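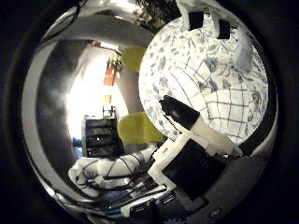 How do you teach a robot to pick something up?

When I first started working with robots, I figured you'd just tell them. Go there, close your fingers, lift. Easy! Then I tried it, and our robot arm spent a whole morning pinching the air next to a cup. I'd typed in where the cup was, and somebody had bumped the table.

So now we do it another way, and it's a lot more like how you learned to tie your shoes. Somebody shows the robot.

My name is Hanan Sleiman and I work in a lab in Orthorpe with three other people and a robot named Salameh. (Darius Bratu picked the name. I wanted Noodle.) Salameh's job is to copy us, and copying is harder than it sounds.

First, a person moves the robot through a job, like reaching for a bowl and setting it down somewhere else. While that goes on, the computer writes down two things, over and over, many times a second. One is what the robot's little camera sees. The other is how the robot's parts are moving. One full go at the job is called a demonstration. We say "demo" because we say it all day long.

The camera rides along near the robot's hand. Think about what you'd see if you had an eye on your wrist! Stuff would look huge when you reached for it. The lens on ours is a fisheye, a very round lens that sees extra wide, so straight things like doors and walls come out bendy. You might think that would mix the robot up. It doesn't mind, because it has never seen the world any other way.

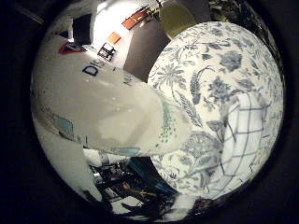 Shiny things are trickier. Hold up a big metal spoon and look at the back of it. There's a tiny stretched-out room in there, and a tiny stretched-out you. You know that the room in the spoon isn't a place you can reach into. A robot has to learn that. Patterns can be hard too -- flowers and leaves have lots of edges, and a computer may need plenty of practice to tell the edge of a leaf from the edge of the thing it's printed on.

How much practice? We wanted to find out, so last September we ran a test. We taught one copy of the robot's program with 316 demos and another copy with 606. Then each one got 1000 tries at picking things up. Fouad Geagea kept score, and he is very strict. If it dropped the thing, even one second later, no point!

The first copy got it right in about half of its tries. The second one did better, and it did much better with shiny objects. But here's the part I like best. We made a third copy with 316 demos again, only this time we kept changing the lights and moving everything to new spots. It nearly caught up with the 606 one. Mixing things up helped almost as much as doing more.

You can try this at home with a friend. Have them close their eyes while you guide their hand to a plastic cup, 6 times, always in the same place. Now move the cup a little and let them try alone. Then start over with a new friend, and move the cup every time you guide them. Who does better at the end? Write it down, like Fouad would.

Next we want Salameh to try soft things, like socks. Ifor has already brought in a bag of them.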